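Clearing a Clogged Driveway Channel Drain

A channel drain usually stops working one section at a time. Leaves settle at the low end, silt packs in behind them, and water starts to run over the grate toward the garage. Plan on an hour for a run of 14 feet.

You need a flat screwdriver, a narrow trowel, a bucket, a stiff brush and a garden hose.

Start at the outlet end. Lift the first grate by its slot. Guson grates clip in and need a firm pull at one corner; the older Turkmont kind is held by two screws per section. Keep the screws in a cup. Stack the grates in order, as cut pieces fit only one spot.

Scoop the silt into the bucket with the trowel. Don't wash it down the pipe — it will settle in the first elbow and you'll be digging there next.

Brush the walls, then run the hose from the high end for 15 minutes. If the water backs up, the pipe past the outlet is blocked. Feed a drain snake in from the outlet, turning slowly, until it moves freely.

Wipe grit off the ledges before the grates go back, or they will rock under a tire. Check again after the next good rain.
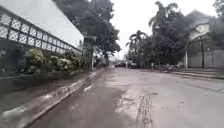 Manolakis: My screws were rusted solid. I soaked them in penetrating oil overnight and all but one came out by hand. I had to drill the last one.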